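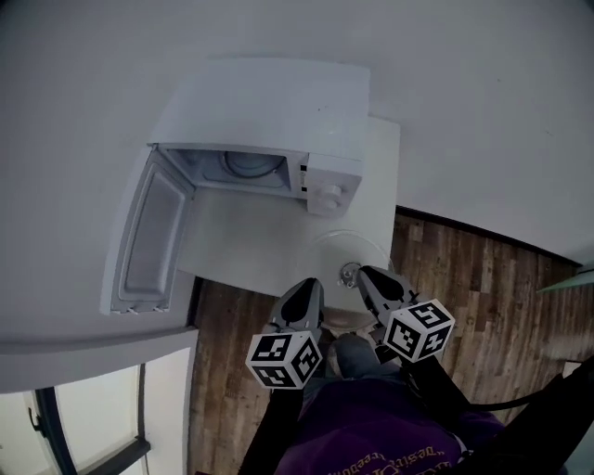

How a Microwave Oven Heats Your Food

A microwave oven has no flame and no glowing wires. It can still make a bowl of soup too hot to eat in a couple of minutes. To understand how, you need to know a little about waves, water and a glass plate that goes around.

What is a microwave?

A microwave is a kind of wave, like light or a radio signal. You can't see it or feel it in the air. Inside the oven, behind the wall near the controls, there is a part called a magnetron. It uses electricity to make microwaves and sends them into the box where the food sits.

The inside of the box is lined with metal, usually painted a pale color. Microwaves can't pass through metal. They bounce off the walls, the floor and the ceiling until they hit the food.

What happens in the food?

Almost all food has water in it. Water is made of very tiny bits called molecules. When microwaves reach them, the molecules start twisting back and forth very fast. They bump into the ones next to them, and all that moving and bumping is heat.

Microwaves only go a little way into the food. The middle of a big potato gets hot more slowly, as heat moves in from the outside. Many recipes tell you to let the food stand for a minute before you eat it, and this is the reason.

Glass, paper and many kinds of china have very little water in them, so microwaves go mostly straight through. The plate may still get hot, but most of that heat comes from the food on it.

Why does the plate turn?

Bouncing waves don't spread out evenly. Some spots in the oven get a lot of them and some get hardly any. If the food stayed still, you could have a burning hot corner of lasagna next to a cold one.

The round glass plate is called a turntable. Under the middle of it is a small piece called a coupling or hub, which is turned by a motor below the floor of the oven. As the plate goes around, each part of the food moves through the hot spots and the cool spots.

The turntable lifts out so it can be washed. Ask a grown-up before you take it out, and wait until it is cool. Use two hands - glass plates are heavier than they look. When it goes back in, it should sit flat and not rock.

Try it: looking for hot spots

You need a grown-up for this one.

1. Take out the turntable and anything it sits on that lifts out.
2. Cover a large flat microwave-safe dish with mini marshmallows, one layer deep.
3. Put the dish in and heat it for 13 seconds. Look, and heat it again if nothing has changed.
4. Stop when some of the marshmallows puff up.

The puffy ones are in the hot spots. Yurani Lozano's class at Prestbridge used 80 marshmallows and found 5 hot spots. Yours may be in different places. Put the turntable back when you are done.

Words to know

Magnetron: the part that makes the microwaves.
Molecule: a very tiny bit of something, such as water.
Turntable: the plate that goes around.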